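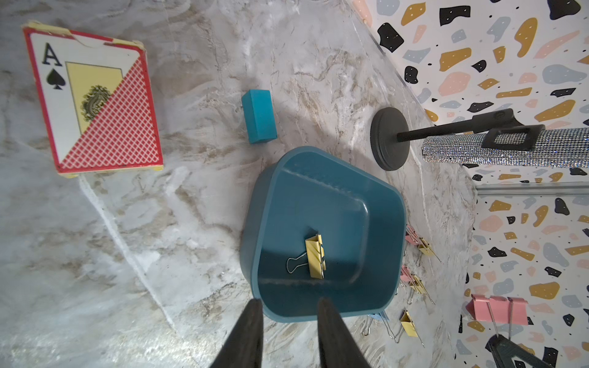

The Bowl Problem
Speaker notes, Skalta evening talks, November 17, 2024
13 slides, of which I will get through 12

Opening. Wait for the chairs to stop scraping. Ask who has a bowl at home that was bought for fruit. Hands up. Ask who has fruit in it. Enjoy the silence.

Say: I have spent a good part of my adult life tidying other people's small things, and I'd like to talk tonight about the bowl. Every house has one. It starts with a single binder clip. A teal plastic bowl with one yellow binder clip in it is, to my eye, the most dangerous object in the home. It looks as if it has been given a job.

Slide 2. What the first item does. An empty bowl is a bowl. A bowl with one clip in it is a policy. Within a week you've got the key to a bike lock you no longer own, two buttons and a battery that might be fine. (Pause on "might be fine". It got a laugh at Pamberg. It did not get a laugh at Ekik, where they were serious about batteries.)

Slide 3. The things that sit around the bowl. These are worse. They didn't make it in, so they've become furniture. Go through the usual suspects:
- Playing cards in a box with the corners worn, taped up at some point, the tape now yellow. You can't throw it out, there's an ace of spades on the front. Has anyone counted the cards? No. Count them tonight.
- One small coloured block. Foam, rubber, who can say. It belonged to a set. The set has moved on.
- The glittery thing. Every household owns exactly one object covered in rhinestones, and it has a better stand than the television.

Slow down here, I always rush this bit.

Slide 4. Sorting. My method is dull and I stand by it. Clear the surface completely, then put things back one at a time, saying out loud what each is for. "Holds paper together" is a pass. "It's always been there" is a fail. People hate the saying-out-loud part. Do it anyway, with the door shut if need be.

Mention the Kovačević tray here if there's time. Short version: they swapped the bowl for a shallow tray, the tray filled up, they bought a second tray. The trays now have a drawer of their own.

Slide 5. Surfaces. Nobody in my line of work talks enough about pattern, so I will. If you keep small things on a busy surface you're playing hide and seek against yourself. Marble-look tops are bad enough, with all those veins. Terrazzo pattern is the real villain, since every chip in it is the size and colour of something you've lost. Black chips, mustard chips, pale pink chips, chips with little white dots on them. Put the two together and you could mislay a sandwich. 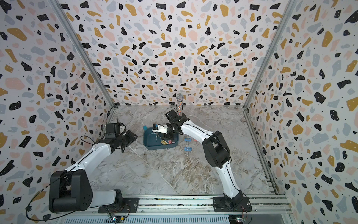

Zlatko Kolev takes the opposite view and has asked me, more than once, to put it fairly. A plain white bench, he says, shows every crumb and makes a person feel judged before breakfast; he would sooner lose the odd paper clip and be happy. He also says a bit of pattern hides scratches, and that my own bench is a plain one and looks 100 years old. Both true. I've moved the kettle over the worst of it.

Answer to Zlatko, if anyone sides with him (they will): keep the pattern, get a plain mat for the spot where the small things land. Dark if your things are pale, pale if they're dark. Cheap, ugly, works.

Slide 6. Homework slide. Pick one bowl. Empty it. Leave it empty until March. If you can't bear the sight of it, put a lemon in.

Skip slides 7 to 9 if we started late.

Questions. Someone will ask about rubber bands. Don't get drawn in. Someone else will bring out a thing from their handbag and ask me what it is. Say "curtain hook" with confidence.

Reminder to self: take the water jug back to the kitchen, and check my coat pockets for clips before leaving.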